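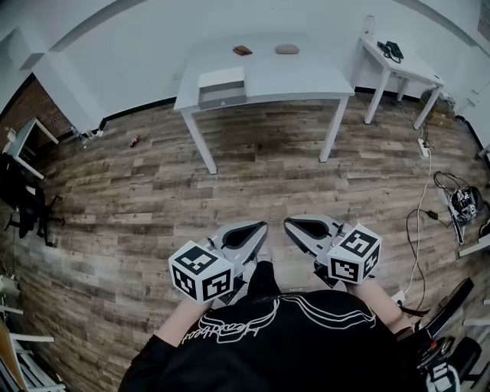
Home | Projects | Reports | Contact

Brirkumthorpe Student Robotics – Weno Project Report

Last updated: Feb 25, 2020

Summary

Weno is our second-semester project. The goal is to record people doing small tabletop jobs with hand-held grippers, then use the recordings to train a program that can repeat the motion on an arm. We planned to collect 400 recordings and ended up with over 400, but a number of them could not be used.

Equipment

We worked with a pair of grippers, one for each hand. Each one carries a white cube with black-and-white square markers, which the tracking software uses to find its position. The software is our own and is called Gustuven. It was started in August and rewritten once.

The jaw pads took the most time. Our first set was too stiff and small parts slid out. The present pads are black mesh in a charcoal frame – they bend around an object and come to a point at the tip.

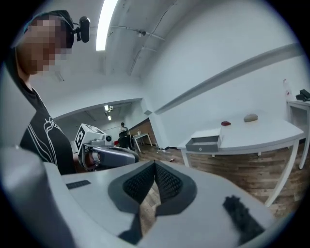

Results

The task was to pick up a small object and put it in a drawer. Tracking was lost most often when one marker cube passed behind the other. Turning the wrists slightly outward helped. We dropped 7 recordings from the last batch for this reason.

Left to do

1. Print new cube mounts – two have cracked.
2. Fix the clock drift between the left and right grippers.
3. Write up the calibration steps for the Sfakianakis Cup entry.

Print this page | E-mail this page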